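3.2 Setting up a two-arm cell in Pleremitz Control

Before you start, both arms must be bolted to the front rail and wired. Keep the stop button within reach during steps 4 to 7.

1. Turn on power to both bases and wait for the startup check to finish.

2. Open Pleremitz Control and select Cell > New > Two Arms. The software lists each arm it finds on the network.

3. Assign one arm to LEFT and the other to RIGHT, as seen from the front rail. Click Blink if you are not sure which is which.

Note: Versions released before June do not have the Blink button. Use the serial number on the start page instead.
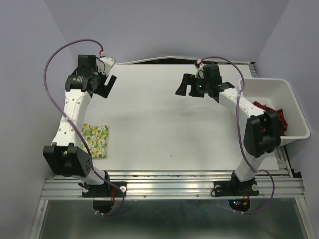
Figure 3-2. Two-arm cell with both arms on the front rail and the grippers facing each other.

4. Click Home Left. When the arm stops, click Home Right. Do not home both arms at once.

5. Enter the base-to-base distance in millimeters. The default is 828. Measure between the centers of the two mounting plates – not between the grippers.

6. Move each arm by hand through its full reach and watch the gripper cable. If it pulls tight or catches on a joint, stop and reroute it.

CAUTION: The planner does not model cables. A path marked clear can still snag one.

7. Under Planning > Obstacles, draw a box for each wall, and for any bin that stays in the cell. Small items on the table are handled by the Sarantis vision module and should not be added.

8. Click Save Cell, then Test Path. If error 333 appears, the two work areas overlap with no priority set. See section 3.3.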